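Home | About Us | Programs | Cell Care | Facilities | Contact

About the Nallovus Two-Arm Laboratory

Posted March 7, 2022, by the Laboratory Office

The Nallovus Two-Arm Laboratory is a teaching and service facility for small robot work cells. It trains technicians in the setup, care and repair of tabletop cells with two arms, and it maintains cells of this kind for partner schools and workshops in the region. The laboratory is part of the Nallovus Technical School and occupies Room 230 of the Ojeda Building.

Our Purpose

The laboratory was founded to give technicians steady, supervised practice on working equipment. Many training programs introduce students to robot arms through programming alone. Our programs begin with the cell itself: the table, the mounts, the cables, the grippers and the surface on which the work is done. A student who completes the first term is expected to be able to take a cell out of service, inspect it, return it to service and leave a written record that another technician can follow.

Programming is taught in the second term. By that point students have handled every part of the cell and are familiar with its normal sounds and movements.

How a Cell Is Set Up

Every cell maintained by the laboratory follows the Serkumska setup procedure, which was written by our teaching staff and is revised each November. The procedure starts with the table. The top is checked for level in both directions, the clamps along its edges are tightened, and the mat is laid and smoothed by hand. Small wrinkles in the mat are acceptable. A raised fold within reach of either gripper is not, and the mat must be lifted and laid again.

The arm bases are then mounted and their bolts tightened in a cross pattern. Each arm is powered on separately and moved slowly through its range before the second arm is enabled. Technicians confirm the status lights on both bases and test the stop control before any object is placed on the table.

Cable routing receives particular attention. A cable that runs along the outside of an arm must have enough slack for the wrist to turn fully in both directions, and it must not hang low enough to catch on a finger or on an object below. Students are asked to move the arm to its farthest positions and look at the cable in each one. The result is entered on Form 401, together with the date and the condition of every tie and connector.

Grippers are fitted last. The two fingers must close evenly and meet along their full length. Screws on the finger brackets are checked with a hand driver at the start of each working day, as these are the fasteners most likely to loosen in regular use.

Proving the Cell

A cell is not returned to service on the strength of an inspection alone. It must also complete a handling check with household items, carried out under the eye of a technician. The laboratory keeps a set of kitchen objects for this purpose, selected for their differences in shape, weight and finish. Bowls are used to check the alignment of the fingers at a curved rim. Pans with handles and lidded containers are used to check clearance, and small appliances serve as fixed obstacles that the arms must reach past without contact. 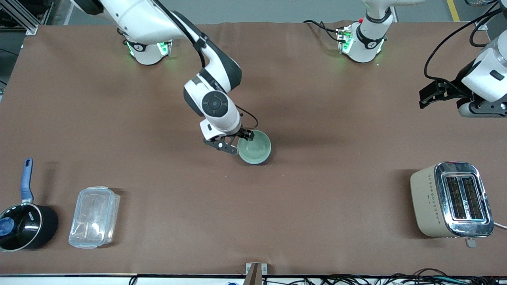 The technician watches the approach of the fingers, the position of the wrist and the movement of the cable during the reach. If one finger touches the rim before the other, the check is stopped and the gripper alignment is measured again. The check is repeated 5 times for each arm. Any contact with the mat is recorded as a fault, whether or not a mark is left.

Care and Repair

Cells in daily use are cleaned at the close of each session. Mats are wiped, the joint covers are dusted, and the area beneath the table is inspected for connectors that have worked free. A full service is carried out twice each term.

Repairs are divided into 2 classes. Class 1 repairs, such as the replacement of finger pads, cable ties and clamps, may be completed by students with a signature from the teaching staff. Class 2 repairs, which include any work inside a joint or a base, are completed by staff at the laboratory bench. Spare parts are held in the Drotel store on the ground floor and are issued against a signed work order.

Working with the Laboratory

Partner schools and workshops may request a service visit, a setup review or a place in the technician program. Requests are accepted throughout the year and are answered in the order received. Partners are asked to send a copy of the current service record with each request and to leave the cell in its usual working condition until the visit. Cables and grippers should not be removed beforehand.

Visits to the laboratory are by appointment. Visitors are asked to remain outside the marked floor area while a cell is powered.

Related Pages

Form 401: Cable and Connector Record
The Serkumska Setup Procedure, Current Edition
Drotel Store: Hours and Work Orders
Technician Program: Terms and Entry Requirements
Ojeda Building: Directions and Parking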